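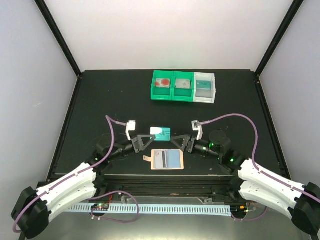

Lecture 9: Learning bimanual sorting from demonstrations

Reading before class: the Skirdale task sheet and the first two sections of the Gridmont report. Bring your numbers from Lab 4.

1. Where we are

Last time we covered behavior cloning with a single arm and saw that the policy did well near the starting poses and badly elsewhere. Today we move to two arms and a task with a choice in it. The task is card sorting. Cards lie flat on the table, each one belongs in one of the bins at the back, and the policy has to decide which bin and then get the card there.

Sorting cards sounds easier than it is. A card is thin, so a finger coming down from above has almost nothing to close on. The arm has to slide the card, tip it, or pin one end while the other arm lifts. Most of the interesting failures in this lecture come from that first step.

2. The task as we define it

An episode starts with the bins in a row near the back of the table and a card somewhere in the reachable area. The episode ends when every loose card is standing or lying in a bin, or when the time limit runs out. A card counts as sorted if it is fully inside the correct bin and neither gripper is touching it.

We score three things separately:

Pickup: the card leaves the table surface and stays up for one second.
Choice: the card is carried over the correct bin.
Placement: the card is released and ends up inside.

Keep these apart in your own reports. A single success rate hides a lot. Two policies in the Gridmont report have nearly the same overall score, and one of them almost never picks the wrong bin but drops a third of its cards on the way.

3. Why two arms

One arm can do this task if you allow it to push the card to the edge of the table. We don't allow that. With two arms the usual strategy is for the fingers to come in from opposite sides, so that the card is squeezed along its length and bows up slightly in the middle. After that one arm can take it alone.

The cost is timing. If the left finger arrives early, the card slides right before the other finger is there to stop it. Demonstrators correct for this without thinking. The policy only sees the correction as a small change in joint targets, spread over a few time steps, and it is easy for training to average it away.

4. Method

The policy is called Strand. It takes the camera image and the joint positions of both arms and predicts a block of future joint targets for both arms together. The block length is 32 steps. Only the first part of each block is carried out before the policy is queried again, and overlapping predictions are blended.

Both arms share one output head. We tried a version with a separate head for each arm and it was worse at pickup, which fits the timing argument in section 3. It was no worse at choice. (Think about why before you look at the slides. Choice depends mostly on the image, and both heads see the same image.)

Training data is 214 demonstrations from the Didar set, all collected by teleoperation. Demonstrations in which the operator dropped a card and picked it up again were kept. Demonstrations in which the card ended up in the wrong bin were removed by hand.

5. Results

Each policy was run for 100 episodes with one loose card and starting positions drawn from a fixed list. The same list was used for every policy, so you can compare them episode by episode.

The main policy sorted 81 of 100. Of the 19 failures, 12 were at pickup, 3 at choice and 4 at placement.

With the block length cut to 8, pickup failures more than doubled. The arms would start toward the card, stop, and start again, and one of them would get there first. Making the block longer than 32 didn't help either. The motion was smooth but the arms reacted late when the card shifted.

Removing the recovery demonstrations hurt more than we expected. The policy still made the first attempt well. When it missed, it closed on air and carried nothing to the bin, and then it went back to its rest pose as if it had finished.

6. What the result does and doesn't show

It shows that joint prediction helps on a contact-heavy step with two arms. It doesn't show that the policy understands the cards. The three bins stayed in the same order in every episode, and the policy may have learned to match color to position. Swapping two bins is the obvious test. We ran it on a small number of episodes, too few to report, and choice got clearly worse.

There is also the question of new card designs. All test designs appeared in training. Do not write "generalizes to new objects" in your summary of this lecture. Last year several people did.

7. Exercise, due before Lecture 10

a) Take the episode log from the course page and compute pickup, choice and placement rates, each one conditional on reaching that stage.

b) Give a confidence interval for each rate. Use the method from Lecture 3 — the normal approximation is poor for the choice failures, where the counts are very small.

c) Propose a test for the bin-order question. State how many episodes you would need and what result would change your mind. Half a page is enough.

Logs are in the same format as Lab 4, with one extra column for the stage at which the episode failed. An empty value in that column means success.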